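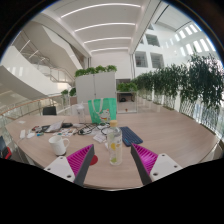 Multisport | Press Releases

Print this page | E-mail to a friend

RIRNARVILLE – The Stirberg Duathlon is back in July and it has a new bike course. Entries open this month, 7 a.m. Same start line, same finish, new middle.

The old route over the Cai bridge is out because of the resurfacing. Riders will now head north from the fairgrounds, two loops, with the climb at Jelimia taken both times. Total for the day is 90 kilometers, run legs included. Organizers expect slower bike splits than last year.

"People asked for a harder bike leg and the county closed our easy one, so there you go," said race director Efraín Londoño. "Jelimia twice is going to hurt. Save something for the second run."

Last year 408 athletes finished, a record for the event. Relay teams made up a good part of that, 71 in all, and the relay gets its own wave this time. Relay start is six minutes after the last age group wave. Transition will be roomier too, racks move to the grass side of the fairgrounds.

Other changes – no race morning packet pickup. Please read that again. Pickup is the afternoon before, until 8 p.m., at the Rirnarville school gym. Bring photo ID. Drafting stays illegal on the bike. Helmets buckled before you touch the bike, same as allways.

Aid stations at both turnarounds and at the top of the climb. Roads on the Jelimia side will be closed to cars untill the last rider is through. Parking at the fairgrounds is free, enter from the south gate only.

Results will be posted by age group the same evening. Media wanting a spot on the lead vehicle should write to the race office before the end of June, space is limited.

COMMENTS

tri_dad_gus: Twice up Jelimia?? I did it once in 2nd gear and walked the run.

Marlene K. – Is the relay handoff still in transition or at the line? Release doesn't say.

spokes: good riddance to that bridge, lost two bottles there last year

Print | E-mail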